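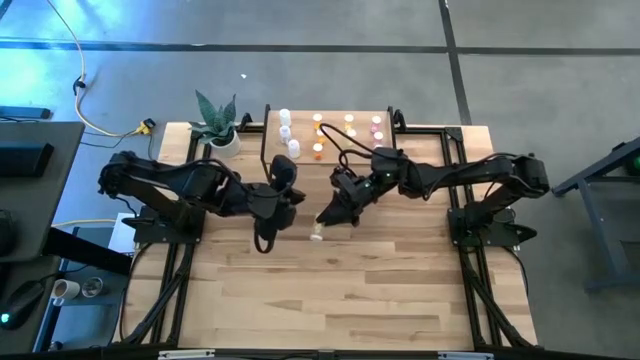
Two black arms over the light wooden workbench.

From: Radu Hodoroagă
To: Old Places walking list
Subject: Re: Which ruins can we see near Curkska in March?

Dear Llinos and all,

Thank you for your message. I lived in Curkska for six years and I still go back to see my aunt, so I will try to answer your questions in the same order. I kept the parts I am answering.

Llinos Owen wrote:
> We are four people and will have two full days in Curkska
> in March. I would like to see the Kadalard fortress and the
> painted monastery at Zarei. Is it possible to do both in
> one day without a car? Also, my guidebook says the fortress
> museum is closed in winter. Does March count as winter?

Both in one day is possible, but I do not recommend it. The bus to Kadalard leaves from behind the market hall, and it needs almost 15 minutes only to get out of the town. After that you still have the valley road. You must then come back to Curkska and change for Zarei, and the monastery closes its gate at 4 in the afternoon. Catinca Grecu and I tried this once and we saw the frescoes for as long as it takes to drink a coffee.

For Kadalard, please take the 9 o'clock bus. The path from the stop to the lower gate is steep, and in March it has mud, so bring proper shoes. There are 200 steps inside the big tower and the light is poor. The view at the top is over both rivers, and you can see the line of the old customs road that the merchants used for salt. The chapel is smaller than the books make it look, but the carved door is very fine. Look at the left side, where a prisoner scratched his name and a ship.

About the museum: March counts as winter for them, yes. But the courtyard and the walls stay open, and if you telephone the town hall before, they can sometimes send a person with the key. Maricica Voicu from this list did it last year and maybe she can tell you the right number. Mine is old.

At Zarei the north wall is the one to see. The paint on the south wall was damaged by a fire in the stables, and what you find there now is mostly repair. The monks sell honey and a small booklet. The English in the booklet is strange, but the plan of the church is correct.

Emanuel Anghel asked me separately if one can sleep at Zarei. There is a guest house across the bridge with six rooms. They take only cash and dinner is early.

Please write to the list how it was, and whether they have repaired the railing in the tower.

With kind regards,
Radu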